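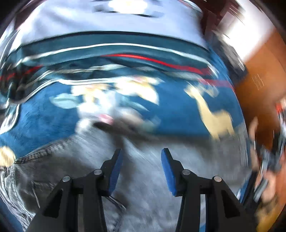
Gostidell Town FC – Supporters' Forum
First Team > Matchday and Players
Thread: Prothero at left back – is this permanent?

terrace_ken
Posted February 2024
Third game running with Bleddyn Prothero at left back and I still don't get it. He came here as a wide midfielder. He scored 7 in his first season from out there and we gave him the new deal on the back of that. Now he's spending most of the afternoon in our own half marking people bigger than him. Against Baltia he crossed the halfway line with the ball maybe twice before the break. Is this cover for injuries or is it what the manager wants for the rest of the season?

Hollins Lane End
Cover. Admasu has done his hamstring and the young lad on loan went back in January. Who else would you play there?

terrace_ken
Move one of the centre halves across and bring someone in from the bench. We did it last year.

Hollins Lane End
We did, and we lost at home to the bottom side doing it. No thanks.

mags1971
I thought he was one of our better players on Saturday. Their right winger got nothing out of him after the first twenty minutes and was taken off. He reads it well for someone who hasn't played there since he was a schoolboy. The goal came down the other side.

stillwaiting
The goal came from a throw-in on HIS side that he didn't clear. It went across the box and the lad at the far post finished it. Watch it again.

mags1971
I have. He headed it, it hit our own player and dropped to them. You can blame him for that if you want to.

stillwaiting
I will then. A proper full back puts that in the stand.

Noltico Road
Bit of both for me. He's fine going forward and decent one against one, but he gets caught too narrow when the ball is on the far side. That's coaching, and it takes longer than three games. What worries me more is who's in front of him. Whoever plays left midfield isn't tracking back, so he's got two men to deal with every time they switch it.

terrace_ken
That's my point though. The one who used to track back from left midfield was Prothero. We've weakened two positions to fill one.

Hollins Lane End
Fair enough, but we've got what we've got. The window's shut and there's no money for another loan. The gate on Saturday was 2,943 and 703 of those were away fans. You're not signing a left back on that.

gt_exile
Was it really 703 away? Sounded like more on the commentary. Couldn't make it over for this one.

Hollins Lane End
That's what they read out. Baltia always bring a few when they're doing well.

pete_the_tea
Going back to the original question, the manager was asked on local radio in the week. He said he sees Prothero as "an option there in the long term" and that the player is happy to do it. Didn't sound like an emergency measure to me. He's got 4 games left on that side of the draw before Admasu is even due back in training, so we'll be looking at it for a while either way.

stillwaiting
Long term. Marvellous.

Noltico Road
Plenty of wingers have ended up at full back and had good careers out of it. He's 26 and not as quick as he was before the knee. Might suit him.

terrace_ken
Might suit him. Doesn't help us score, and we've not looked like scoring since Christmas.

mags1971
That's a different thread, Ken.

gt_exile
Anyone know if there are still seats on the coach for Tuesday? Back in the area till Thursday.

pete_the_tea
Ring the club shop, they had a few left this morning. Leaves at half four.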